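Pince Stulter : deux semaines avec le kit, mon avis

26 août 2022

J'avais promis à plusieurs lecteurs de parler du kit Stulter quand je l'aurais vraiment utilisé, et pas après une seule soirée de montage. Le français n'est pas ma première langue, alors pardonnez-moi si je suis parfois un peu lourd. Je préfère écrire lentement et correctement.

Pour ceux qui ne connaissent pas : Stulter vend une pince à deux doigts avec une petite caméra de poignet, la plaque d'adaptation pour le bras, les câbles et un logiciel. Le kit coûte 620 euros chez Gedwood, le revendeur où j'ai commandé. Il n'y a pas de bras dans la boîte, il faut déjà en posséder un. Le mien est un modèle d'occasion que j'ai racheté en février à l'atelier Mofokeng, et qui marche encore bien, sauf un petit jeu dans la dernière articulation.

La livraison a pris cinq jours. L'emballage est sérieux, la mousse est découpée à la forme des pièces, et les vis sont dans des sachets avec le numéro de l'étape. J'ai apprécié cela, car mon kit précédent était livré avec toutes les vis mélangées dans un seul sac. En revanche la notice est traduite d'une façon étrange. À l'étape du câble de la caméra, on lit « serrer jusqu'à l'accord », et je n'ai toujours pas compris de quel accord il s'agit. Elmarie Chauke, qui a le même kit, m'a conseillé de serrer à la main et de ne plus y penser. C'est ce que j'ai fait.

Le montage mécanique demande une bonne heure. Le calibrage de la caméra est plus long. Il faut présenter une mire à 18 positions différentes, et le logiciel refuse une position sans dire pourquoi. La première fois, j'ai tout recommencé trois fois. Puis Tumelo Moodley m'a écrit sur le forum que la lumière du plafond faisait un reflet sur la mire plastifiée. J'ai imprimé la mire sur du papier mat et le calibrage a réussi du premier coup. Je trouve dommage que la notice n'en parle pas.

Passons au travail lui-même. Je ne voulais pas essayer la pince avec des cubes en mousse, comme dans toutes les vidéos de démonstration. Les cubes sont faciles, ils se laissent prendre n'importe comment. J'ai choisi de la vaisselle émaillée, qui est lisse, qui brille, et dont les anses compliquent beaucoup l'approche. Les essais se font dans le local que nous partageons à Handdale, sur les plateaux en bois clair. 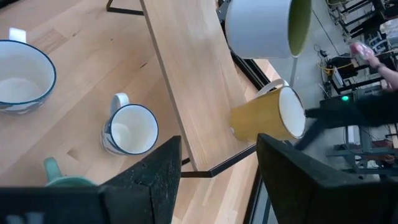
La tasse jaune entre les deux doigts, vue depuis le poignet. À gauche, le bol et la tasse à motif bleu.

Cette vue depuis le poignet est pour moi le point fort du produit. On voit les deux doigts en même temps que l'objet, et l'on comprend tout de suite si l'approche est trop à droite ou trop basse. Avec une caméra fixe sur un trépied, je perdais toujours de vue le bout des doigts au moment important. L'inconvénient est que la caméra voit aussi tout le reste : le sol, les câbles jaunes, le bras de la personne qui travaille à côté. Le logiciel de détection n'aime pas beaucoup ce désordre. On peut dessiner une zone à ignorer, mais elle est attachée à l'image et pas à la table, donc elle devient fausse dès que le poignet tourne. J'ai signalé ce défaut au support.

Pour la prise, je distingue deux cas. Quand la tasse est droite et que l'on pince la paroi, un doigt dedans et un doigt dehors, le résultat est très bon. La surface granuleuse des doigts accroche bien l'émail et je n'ai pas vu de rayure après ces deux semaines. Quand la tasse est couchée, c'est plus délicat. Si l'anse se trouve en haut, il faut descendre les doigts de chaque côté du corps sans la toucher, et il reste peu de marge. La tasse roule un peu, les doigts se ferment, et parfois on tient seulement le bord. J'ai appris à réduire la vitesse de fermeture à la moitié de la valeur d'usine. C'est plus lent, mais l'objet a le temps de se placer.

Le bol est un autre problème. Il est trop large pour que les doigts s'ouvrent autour, donc on doit le prendre par le bord. Là, le petit jeu de mon bras se fait sentir et je ne veux pas accuser la pince injustement. Avec son bras neuf, Nokuthula Mkhize obtient des prises de bord plus propres que les miennes.

Quelques mots sur le logiciel. L'interface est claire, les boutons sont grands, l'enregistrement des trajectoires fonctionne. Je regrette trois choses – l'absence d'une fonction « annuler », les fichiers nommés seulement avec un numéro, et la mise à jour qui se lance toute seule au démarrage. La dernière m'a fait perdre un samedi matin. Le kit fonctionne aussi sans ce logiciel, avec la bibliothèque ouverte qui est fournie, mais la documentation de celle-ci s'arrête au milieu d'un chapitre.

Le support, par contre, est excellent. J'ai écrit un soir à propos d'un doigt qui ne revenait pas complètement à sa position ouverte. Une certaine Zinhle Oosthuizen m'a répondu le lendemain, avec une vidéo courte tournée sur son propre établi. Il s'agissait d'une rondelle que j'avais mise du mauvais côté. Elle ne s'est pas moquée de moi et je l'en remercie.

Est-ce que je le recommande ? Si vous avez déjà un bras et que vous voulez manipuler des objets de tous les jours, oui, je pense que le prix est juste. Si vous débutez complètement, attendez peut-être la nouvelle notice, que Gedwood annonce pour bientôt. Et si votre projet concerne surtout des objets larges, demandez d'abord les doigts longs, vendus à part. Je ne les ai pas encore essayés.

Sipho Ndlovu m'a demandé en commentaire si la pince peut tenir une tasse pleine. Je n'ai pas fait cet essai, et je ne le ferai pas avant d'avoir fabriqué une protection pour le boîtier électronique. J'ai déjà commandé le plastique. Si quelqu'un possède un plan de boîtier pour ce modèle, je veux bien qu'il me l'envoie par la page de contact.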